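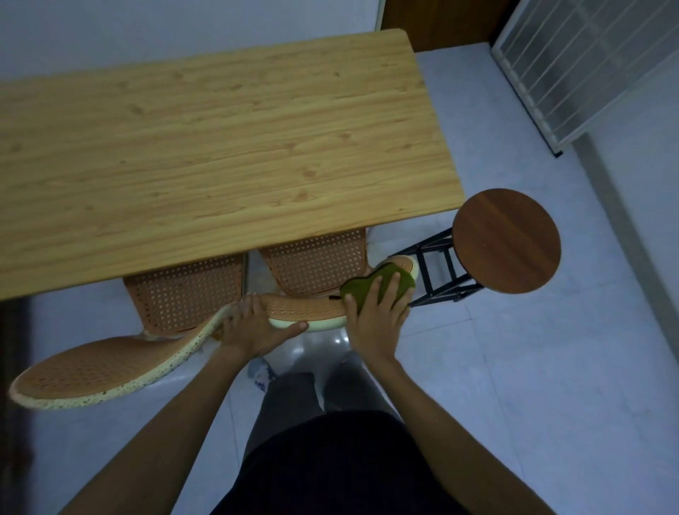 Table with orange chairs and a bar stool.

Home Residents Block Coordinators Guides Contact

Istia Street Reporting: Guide for Block Coordinators

Section 5. Setting up a block account

A block account lets one household collect reports from neighbors and send them to the city as a single list. Use it for broken streetlights, dumped furniture, blocked storm drains and damaged signs. Each block in Naltport can have one account and up to two coordinators.

You will need:
- the block number from your registration letter
- an email address you check at least once a week
- a list of the street addresses on your block

5.1 Creating the account

1. Go to the Istia sign-in page and select New Block.
2. Enter your block number. Leave out any letters at the front. Block N-1023, for example, is entered as 1023.
3. Enter your name and email address, then select Send Code.
4. Type in the code from the email. It expires after 5 minutes. If it has expired, select Send Code again and use the newest one.
5. Choose a password and select Save.

Note: If the page says the block is already taken, do not create a second account under a nearby number. Write to the help desk and ask to be added as second coordinator.

5.2 Drawing the block boundary

1. Open the Map tab. The map centers on your block number.
2. Select Draw, then click once at each corner of the block.
3. Click the first corner again to close the shape.
4. Check the sides. Alleys belong to the block on their north or east side – the map does not work this out for you.
5. Select Save Boundary.

A boundary can be no longer than 700 feet on any side. On Skavov Avenue, where the blocks run longer, draw the boundary as far as the crosswalk and register the rest as a separate block.

Caution: Saving a new boundary removes any open reports that fall outside it. Export your list first (see 5.4). 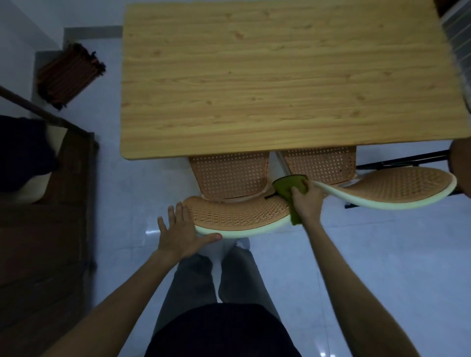 5.3 Adding neighbors

1. Open the People tab and select Invite.
2. Enter one email address per line.
3. Set each person to Reporter or Viewer. Reporters can add items to the list. Viewers can only read it.
4. Select Send Invitations.

Neighbors without email can phone their reports in to you. Enter these under your own name and put the house number in the Notes box. Do not put phone numbers in Notes, as Viewers can see them.

5.4 Sending the list to the city

1. Open the Reports tab.
2. Go through the items and merge any that describe the same problem. Keep the older one so the original date stays.
3. Check that every item has a street address or the nearest corner.
4. Select Export if you want a copy for yourself.
5. Select Send to City, then Confirm.

Descriptions are limited to 500 characters. Anything past that is dropped when the list is sent, so put the location in the first line.

Caution: Do not use the list for downed wires, gas smells or anything else that can't wait. Call the emergency number.

Sent items turn gray and can't be edited. If something was wrong, add a new item and write the old report number in Notes.

5.5 Changing coordinators

The current coordinator opens Settings, selects Hand Over and enters the new person's email. Both people have to confirm. Blocks with no sign-in since the previous May are closed and have to be registered again.

Section revised January 20, 2023 by Ottar Lie. Map steps checked by Damian Stępień.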